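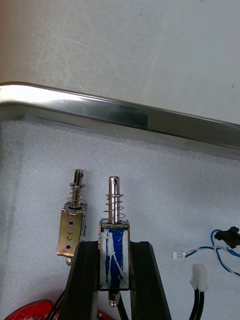

I've been putting off sorting the solenoids since April, when the last of the cabinet door latches went together and everything left over got swept into one box. Most of what I have is the small push-pull kind, the sort with a plunger through the middle and a spring around it. I've started laying them out on a sheet of white foam in a stainless tray, which keeps them from rolling and saves the tabletop, already scuffed enough. Some are plain brass-colored on the frame and some are wrapped in blue, and I've been inking a mark on a frame when I want to be able to find that one again. My marks are not good. My 2 looks like a Q, and I've had to go back to the notebook more than once to see which I meant.

The notebook goes back to the first Cladstead job, which was a wall of 29 little doors that all had to pop open from one panel. I bought extra parts for that and never used them. Then came the Tendale drawers, where I bought extra again. Sylvie Thibodeau, who built the drawer boxes, told me at the time to label the leftovers before I put them away. I said I would.

So the sorting goes like this. Take one out of the box, look at the frame for dents, push the plunger in with a thumb and let go. If it comes back on its own, it stays in the running. If it drags, I look at the spring first, and quite often the spring has come off its seat and only needs to be put back. Then I put a meter on the leads and write down the resistance. Anything open goes in the scrap jar. I don't try to rewind coils. I did it once and it took an evening, and a new one costs less than lunch.

The springs are the annoying part. They sit loose on the plunger, and if you pull the plunger all the way out to clean it the spring goes wherever it likes. I lost two under the radiator before I learned to do that step over the tray.
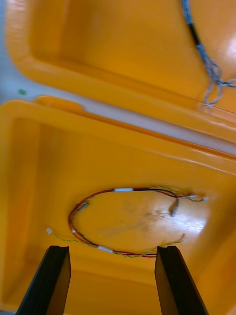
Wire is its own problem. When I packed up the Tendale job I pushed all the leads and leftover cable in together, and it has not improved with time. I don't cut anything I can untangle. Loops of wire get laid flat and tied with a twist of scrap, and braided stuff gets kept apart from the thin two-conductor leads, because once they knot up you end up pulling a connector off something good. Frayed ends get trimmed back. If there's less than a hand's length left after trimming, I let it go.

For storage I tried the Allitz drawer inserts first. They're fine for screws, but the pockets are too shallow and the plungers stick up and catch on the drawer above. A hard case with a deep lid works better for me. It's easy to wipe out, and bright yellow-orange plastic is hard to lose on a shelf. The one thing I'd change is the glare. Under the bench lamp the bottom of the case shines back at you, and a small silver spring is about the last thing you'll spot in there.

I also changed my mind on connectors. I used to snip them off so that everything matched. Now if a solenoid has its little white plug on a black lead, the plug stays. It takes up a bit more room, but I've needed that plug every time I've gone looking for a part, and crimping new ones is slow work with my eyes. The printing on the labels is another matter. On the older blue ones it can be scratched past reading, and for those the meter reading in the notebook is all I have to go on.

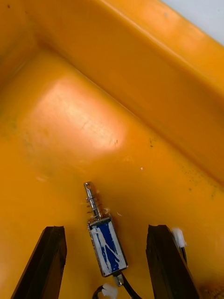

What's left to do

The Mazurek parts are still in their bag. They're a different size and I don't want them mixed in until the small ones are finished. I also need a better pen, something that stays put on metal, and a second sheet of foam cut to fit the case.

Sylvie wants three matched ones for a box she's making for her nephew, with a lid that unlocks when you press the right corner. I told her she could have her pick once the readings are written up. That part of the notebook is a mess too, so it may be another week.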